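# About the Onden School of Scripture and Commentary

Onden is a small evening school for adults who want to read religious texts slowly and with some help. We teach the Hebrew Bible, the New Testament and the Quran in translation, along with the main commentaries on each. You don't need to know an older language to join, and you don't need to belong to any faith. Most people who come to us do belong to one.

The school began as a reading circle in Povham that met on weeknights to work through the Book of Job. It took the group 40 evenings to finish. By then they had a shelf of borrowed commentaries and a waiting list, so they rented two rooms on Urnum Street and wrote a syllabus.
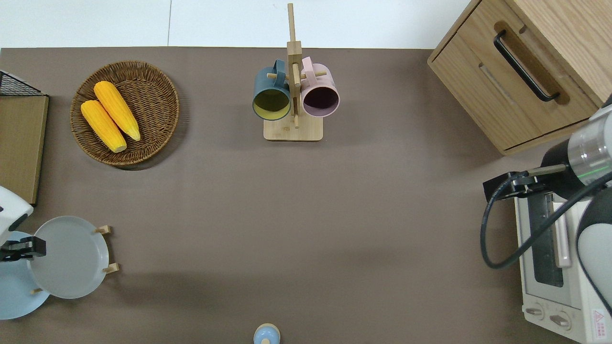 We now have 70 students enrolled across all courses. Classes are kept small enough that everyone can read aloud at least once in an evening. A session lasts two hours, with a short break for tea.

## What we teach

There are 3 courses each year:

- **Reading Job and Ecclesiastes** – suffering, fairness and what the texts leave open
- **Parables and Their Readers** – how the same short stories were explained in different centuries
- **Mercy and Judgment** – passages from all three scriptures, read side by side

Students who have finished one course may join the Ivanyshyn seminar, which takes a single commentary and reads it from cover to cover. The current seminar is on free will and providence, and it's about halfway through. 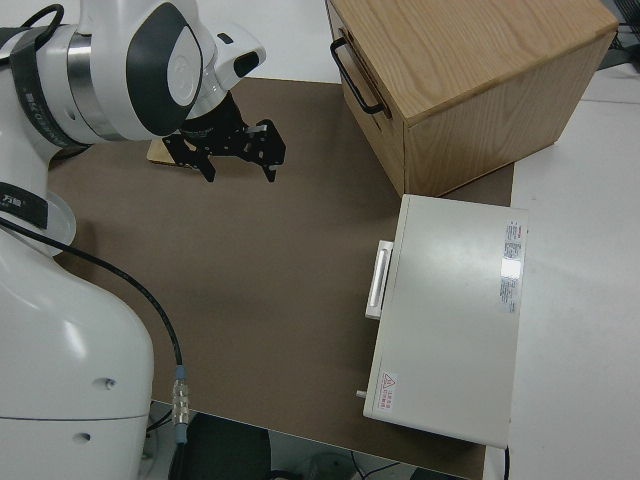 *White arm with a black two-finger gripper*

## How we read

Teachers come from several traditions and say so on the first evening. They explain how a passage has been understood by believers, and where those believers have disagreed. They don't grade anyone's beliefs, and there are no exams. Written work is optional – a page or two on a passage of your choice, returned with comments.

We ask that students bring the assigned translation so that everyone has the same wording. Other versions are welcome as a second copy.

## The library

Our lending library holds 874 books, mostly commentaries, concordances and sermon collections. Enrolled students may borrow two at a time. The reading room is open for an hour before each class.
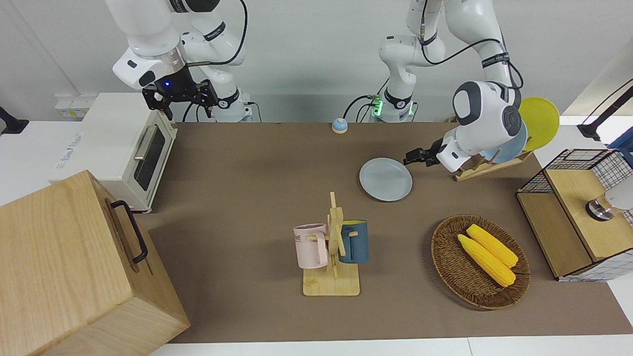 *Two white arms over a brown tabletop mat*

## Joining

New courses start in February. Registration forms are available at the Urnum Street office on class evenings, and fees can be paid in two parts. Visitors may sit in on one session of any course except the seminar before deciding.

Page last updated Thursday, October 3, 2019.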